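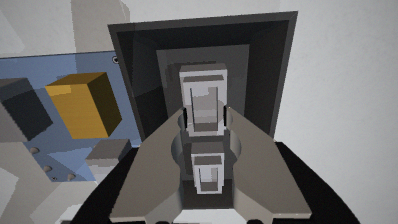

Re: [studios-list] Jatoi open weekend, wall space and the spare room

Back from two hours of moving other people's plinths, so forgive the tone.

An earlier message on this thread said:

> Can someone confirm how the wall space at Jatoi is being split
> for the November show? I was told first come, first served, then
> I was told it was by lottery, and the sheet on the door says
> "see list." I have four large drawings and a very small car.
> Also, is the upstairs room still going? I'd take it from the
> new year if the heating question has been settled.

Taking these in the order I feel like.

The heating question has been settled in the sense that everyone has stopped asking it. There is a radiator in the upstairs room. It makes a noise like a cutlery drawer at 7 in the morning and after that it's fine. The painter who had the room before wore a coat until April, but she also wore it in July, so I wouldn't read much into that.

Rent on it is 300 a month with electricity in. You'd be sharing the landing sink with the two printmakers. They are lovely people and they have never once met a sponge.

Wall space. It was first come, first served until three people came first. So it's the lottery, and the list on the door is the old list from the Grornlow show, which is why it has a choir on it. Please take it down if you're passing. I keep forgetting and I walk by it every day.

What you get out of the lottery is a stretch of wall 60 inches wide, floor to as high as you can reach without the ladder. The ladder is at Priltirance and has been there since their ceramics sale. I've asked for it back twice, nicely, and once less nicely. If your drawings are wider than that, find somebody who makes brooches and do a swap. Last year a jeweler showed nine earrings on a wall you could have parked a van against, and I still think it was the best thing in the building.

Hanging is from noon the day before. Bring your own screws and your own level. The level in the kitchen drawer isn't one - I hung a whole row of lithographs off it and they looked like they were leaving.

On money, the takings box from the summer came to 863 dollars after the wine, and the wine was a fair bit. That covers the insurance and a second coat on the back wall, plus a bit toward printing. I'd like us to do a proper printed map this time. The photocopied one had north at the bottom and sent a nice couple from out of state into the boiler room, where they stayed long enough to ask for a price list.

Labels: title, medium, price, and your name, spelled the way you spell it. No statements longer than the work took to make.

The Nuno people have offered to lend us their folding chairs again in exchange for a table in the front hall. I've said yes unless someone here objects by the end of the month. They sold more tote bags in that hall than the rest of us sold art, and I've decided to find this encouraging.

To the original poster, if you want the room, write to me off list and I'll let you in to look at it. Come after 8 and you'll miss the radiator.

> P.S. Is there parking?

No.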